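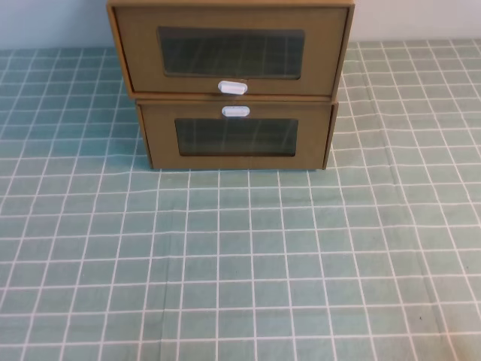 Figure 2. Two drawer boxes, stacked.

4. Stacking Joltemell drawer boxes

Boxes ship flat. Assemble each one as described in Section 3 before stacking.

4.1 Choose a level surface at least 2 inches wider than the box on every side. Keep the stack away from heaters and direct sunlight.

4.2 Place the heavier box at the bottom. Paper records go in the lower drawer, small parts in the upper.

4.3 Set the second box on top with its front facing the same way. Line up the back corners first, then the sides.

4.4 Open and close each drawer once. If a drawer drags, take it out and press the side folds flat – do not trim the panels.

4.5 Write the contents and the date on a label and attach it to the drawer front, clear of the window.

NOTE: Wipe the window with a dry cloth only. Glass cleaner may cloud the film.

CAUTION: Do not lift the stack by the upper box. Empty both drawers before moving it.

CAUTION: Do not store liquids, batteries or candles in the drawers.

Replacement panels are ordered from Darncombe under part number 705. Replacement windows are part number 211 and come with adhesive strips already attached.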